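Hesilance Boot Tray, Large: Review After Two Winters

I bought the large Hesilance tray for the back hall in our old house. We have a narrow entry with an oak floor, and the finish had gone white in patches where boots sat all winter. I had been using an old bath towel. The towel stayed damp from November on and smelled like it.

Before this one I tried the Dreven mat, which is rubber with a low lip. It is fine for a dusting of snow. When two pairs of boots came in packed with slush, the water went over the lip and under the radiator. The Dreven is now in the garage under the paint cans and does well there.

The Hesilance is a proper tray with walls. It holds four adult pairs side by side, or three if one of them is my son's work boots. The weight listed on the label is 940 grams, so it is easy to carry to the sink with one hand when empty. Full of meltwater it is another matter. It flexes in the middle and you need to keep it level, or pour some off first with a cup. I have spilled it once on the way to the kitchen.

Cleaning takes a few minutes. Road salt leaves a crust in the corners, and warm water with a splash of white vinegar takes it off. Do not use a wire brush. I did the first year and left a set of fine scratches that now hold dirt. An old dish brush is enough.

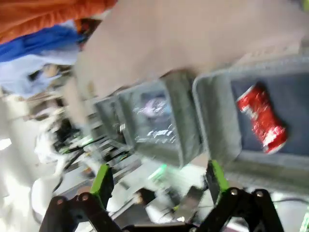
Large gray tray with raised, rounded walls and a slate-blue bottom.

The rounded walls on a tray are worth looking for when you shop. Square corners collect grit and you end up digging it out with a toothpick. With a curved wall a cloth goes around in one pass. The drawback is that you lose a little flat space along the sides, and a boot with a wide sole can ride up and tip over. Tall rubber boots are the worst for this. I put ours in the center and the sneakers along the outside.

My neighbor Muammer Tuncer has the Prerex tray, which comes with a wire rack that keeps the soles out of the water. His boots dry faster than mine, no question. The rack rusted at the welds by the second spring, though, and he has wrapped those spots in tape. If Prerex sold the rack in stainless I would buy one and set it in my own tray.

Some smaller points. The underside has no grip, and on a waxed floor it slides when you kick your boots off into it. A square of rug pad fixed that. The plastic had a strong smell for the first week, so air it out on the porch. The color has held up, but our hall gets no direct sun. In June I rinse it and use it under seedlings, and potting soil has not stained it.

I ordered mine from Okafor Home Supply, item number 1544. It came in a box far too big for it with no padding, and one edge was slightly bent. It straightened out by itself after a night near the heat vent. They answered my email the next day and offered a partial refund, which I took.

Would I buy it again? Yes, in the large. The medium is too short for a men's size 12.

Four stars. I took one off for the slippery underside.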